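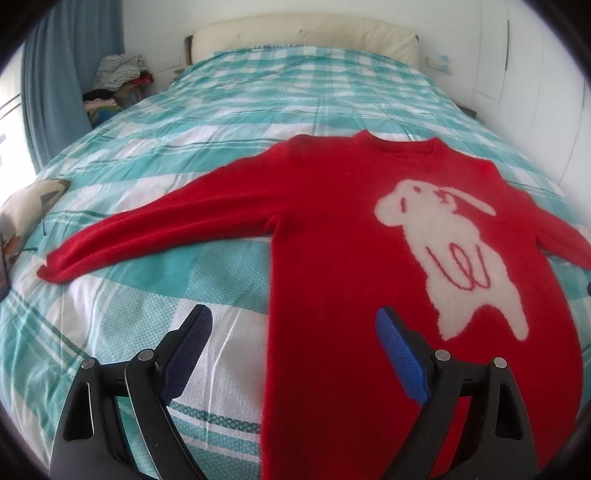
A red knitted sweater laid out on a bed. The band at the neck is ribbed.

How Does a Sweater Keep You Warm?

A sweater does not make heat. It has no battery and burns no fuel. If you leave a sweater on a chair overnight, it will be the same temperature as the chair in the morning. The heat comes from you.

Your body is a heater

Your body turns food into energy. Part of that energy moves your muscles and keeps your heart beating. Much of the rest becomes heat. A healthy human body stays near 98.6 degrees Fahrenheit on the inside, in summer and in winter.

Heat moves from warmer things to cooler things. On a cold day the air is cooler than your skin, so heat leaves your skin and goes into the air. The bigger the difference in temperature, the faster the heat leaves.

Still air and moving air

Air is a poor conductor. A conductor is a material that lets heat pass through it easily. Metal is a good conductor, and a metal spoon in hot soup soon gets hot at the handle. Air passes heat along slowly, as long as the air stays still.

Moving air is different. Wind carries off the warm air next to your skin and puts cold air in its place. Then your skin has to warm the new air, and the wind takes that away too.

A material that slows heat down is called an insulator. A sweater is an insulator made mostly of two things: yarn and trapped air.

Loops, not lines

Cloth can be made in more than one way. The two most common ways are weaving and knitting.

In weaving, one set of threads runs up and down and a second set runs side to side, over and under. Bed sheets and jeans are woven. The threads lie close together and mostly straight.

In knitting, the yarn is bent into loops. Each loop is pulled through the loop below it, row after row. A loop takes up more room than a straight thread, so knitted cloth is often thicker and has more small spaces in it. Air sits in those spaces and cannot move around much.

Loops also change shape when you pull on them. This is why a sweater stretches over your head and then goes back to nearly the same size. Cuffs and collars are often knitted in ribs, which are raised lines made from 2 kinds of stitch, knit and purl. Ribs stretch more than flat knitting and then pull in again. A snug cuff helps stop warm air from leaking out at the wrist.

Fuzz

Look closely at a piece of wool yarn with a magnifying glass. You will see short hairs sticking out on all sides. Each hair is a fiber. Wool fibers are crimped, meaning they have small waves along their length. Wavy fibers cannot pack tightly together, and the gaps between them hold still more air.

Some knitted cloth is brushed at the factory. Wire brushes lift the ends of the fibers so that they stand up from the surface. Sweaters can also be made from cotton, acrylic, or a mix of fibers. Read the label to find out which.

What happens when a sweater gets wet

Water conducts heat much better than air. When water fills the spaces in a sweater, it pushes the air out, and heat leaves your body faster. Wool can take in some water inside its fibers before it feels wet. Cotton soaks up water and dries slowly.

Wind is the other problem. The spaces in knitting are open, so strong wind can blow through them. A thin jacket over a sweater blocks the wind, and the sweater holds the air. Together they work better than either one alone.

Try it

You need 2 jars of the same size with lids, a sweater you are allowed to use, a thermometer, and an adult to help with warm water.

Fill both jars with warm water from the tap. Measure the temperature in each jar and write it down. Close the lids. Wrap one jar in the sweater and leave the other bare. Wait 63 minutes — or any other time, if it is the same for both jars. Measure again.

Which jar lost more heat? Try the test once more with the bare jar and the wrapped jar in front of a fan.

Words to know

Conductor: a material that heat passes through easily.
Crimp: the small waves in a wool fiber.
Fiber: a thin hair of material, such as wool or cotton.
Insulator: a material that slows heat down.
Rib: a raised line of stitches in knitting.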